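List: sim-demos
Subject: Re: [sim-demos] Table-clearing set, questions before I start recording
From: data desk, Stostitz
Sent: Monday, 16:40

Hello all,

thank you for the questions, and sorry that I answer slowly. I was at the Arnenden site and the connection there is poor. I put my answers under the quoted parts.

> We are new on the Tultesetti project and want to collect our first
> examples in the simulator next week. I have read the notes on the
> wiki but they seem to be from the old version with the two-finger
> grippers. Three things are not clear to me.
>
> First, how many episodes do you have at present, and how many of
> them are really used for training?

In the July export there are 1314 episodes. Of these, 1276 go into training. The others were removed after review, mostly for one of two faults: the operator made a long pause in the middle, or the episode was ended before the hand had let go of the object. Please do not delete such episodes yourselves. Mark them with "hold" and write one line why. We had a discussion last winter if paused episodes can be cut and still used, and I would like to keep them until this is decided.

> Second, do you move the objects between episodes, or only between
> sessions?

Between episodes, always. The script "shuffle_table" does it for you, but it has a weakness. It draws the positions of the plate and the placemat first and places the food after, so the food is nearly always on something. For the policy this is a problem, as it learns that a lemon lives on a placemat. In every session of seven episodes I ask you to place the objects by hand for at least one of them, and to put one piece of food directly on the table.

> Third, the wiki says "use both hands". In many of your recordings
> one hand does nothing. Is this a mistake?

No, it is allowed, and I should have corrected the wiki long ago. The sentence on the wiki was written for the tasks where a big object must be carried. For small food, one hand is enough. What we ask is that the resting hand stays well away from the objects and is kept open. If it drifts slowly over the table, the model learns the drift also, and it takes many good episodes to remove this again.

So that we speak of the same thing, I put in one view from the right-hand lemon task. The croissant on the plate is not part of this task and should stay where it is. Please look mostly at how near the tomato is to the lemon, this is what makes the approach difficult. 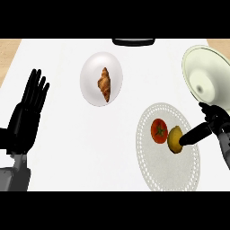
WHAT I ASK YOU TO CHECK BEFORE YOU SEND

Neighbours. When two objects are close together, come to the wanted one from its free side. With the lemon to the right of the tomato, this means the right hand comes from the right. If the tomato rolls during the grasp, you may finish the episode, but write "neighbour moved" in the notes. We want to have such cases, only we want to know which ones they are.

The bowl. It is light in the simulator, lighter than a real one I think, and the fingers can catch it when they work near it. An episode where the bowl is touched is still valid if the task was finished. An episode where it falls from the table is "hold".

Instruction text. Write it as a person would say it in the kitchen: "pick up the lemon". Do not write "execute grasp on object 3". We found a whole folder of those from Isah, our old labelling tool, and I rewrote them by hand, with not much pleasure.

Speed. Slower than you think at the contact, normal for the rest. If you must correct the fingers, correct them and continue. A small correction in the middle is useful for us -- a restart is not.

Names of folders. Site, task, session, in this order, with no spaces. The import fails on spaces and gives no message, so you will believe that everything went well.

One open point for the old members of the list. I would like to add a second lighting setting, as the table is very bright in all recordings until now. Does somebody have a lighting file which works with the new hand models? The one in the shared folder makes the black fingers so dark that the joints are hard to see.

If the new group can send me one session first, before recording the rest, I will look through it and answer within three working days.

With kind regards,
data desk, Stostitz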